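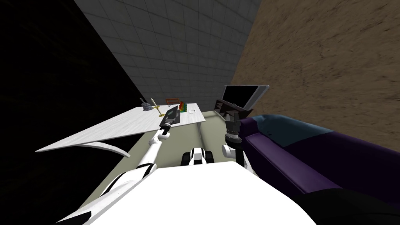
Desk contact check. Left gripper against a flat black object on the desktop; right arm held up, clear of the surface.

Firkurent simulation practice: views from the Wako room set

The Wako room set supports the Jesby rule sheet for mobile manipulators with two arms. The rules are applied in simulation before any hardware trial. Each rule is listed with the view used to discuss it.

Rule 6: Open approach
Fingers stay open and empty while the gripper is over open floor. Clearance is measured from the outer face of each finger to the nearest wall or container rim. The minimum is 150 mm.

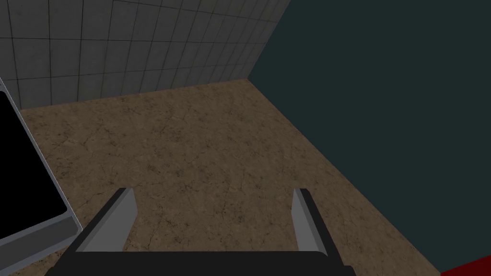
Bianka Szekeres objects that the figure is too generous for narrow rooms and would prefer a limit scaled to finger width. Her comment is held for the July revision. Until then the fixed value applies, and any exception is logged under code 603.

Rule 7: Dark surfaces
A uniform black surface gives few depth cues. Do not start a descent on color data alone. Confirm surface height from the scene file, then lower the gripper with the fingers apart. Wall fixtures beside the surface count as obstacles. 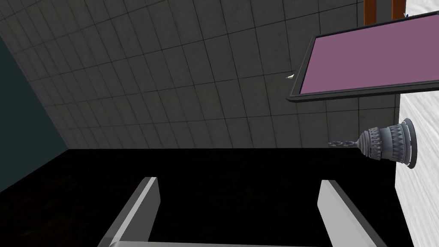
Records
Save joint positions and contact events for every run. Lurnska log files are kept for 210 days. Rule sheet last edited January 24, 2021.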